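Audio Signal Processing: Notes for Unit 4
Short-time analysis and the choice of window
Lecturer: Kaja Mägi. Lab sessions: Kwan-ho Tseng

4.1 Framing

A recorded signal x[n] is divided into overlapping blocks before any spectral measurement is made. Speech changes slowly compared with its sampling rate, and over 20 ms it may be treated as stationary for most purposes. Longer blocks of 40 ms are used for sustained notes. In all worked problems below the sampling rate is 16 kHz, so a 20 ms block holds 320 samples.

The hop size H is the distance between the starts of successive blocks. H is normally a half or a quarter of the block length N. Mark H in samples on all plots, not in milliseconds.

4.2 Windowing

Cutting a block out of a signal is the same as multiplying it by a rectangular window. In the frequency domain this convolves the spectrum with the transform of the window. Two properties matter:

Main lobe width. Sets how close two partials may lie before they merge. For the rectangular window it is 4π/N, for the Hann window 8π/N.

Side lobe level. Sets how far a strong partial hides a weak one. The highest side lobe is 13 dB down for the rectangular window and 31 dB down for the Hann.

Zero padding gives more points on the same curve. It does not narrow the main lobe. Marks were lost on this in May. 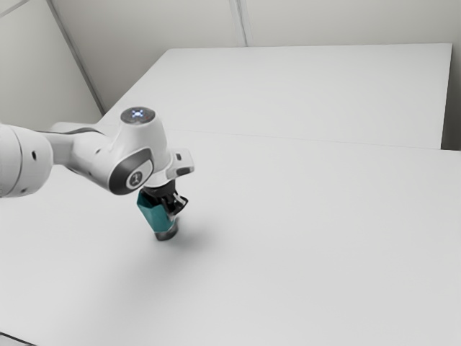
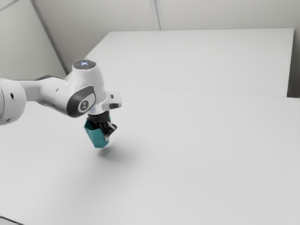

4.3 Resynthesis

If the blocks are to be added back together, the shifted windows must sum to a constant. The periodic Hann window meets this condition at H = N/2. When the window is applied twice, once at analysis and once at synthesis, it is the squared window that must sum to a constant, and H = N/4 is needed. The symmetric form of the window leaves a small ripple at the block rate.

4.4 Problems

1. Two sinusoids lie 70 Hz apart. Find the smallest N for which their main lobes do not overlap under a Hann window.

2. A tone at 4000 Hz is analysed with N = 320 and no padding. State the bin in which it falls and whether leakage is seen with a rectangular window.

3. Show that the squared periodic Hann window fails the sum condition at H = N/2.

4. Load the Fanholm recording from the course folder. Plot its spectrogram with both block lengths from 4.1 and mark one onset that is smeared by the longer block.

Answers to 1 to 3 go in the Unit 4 box. Plots for 4 are handed to Kwan-ho Tseng in the lab, with axes labelled in Hz and seconds.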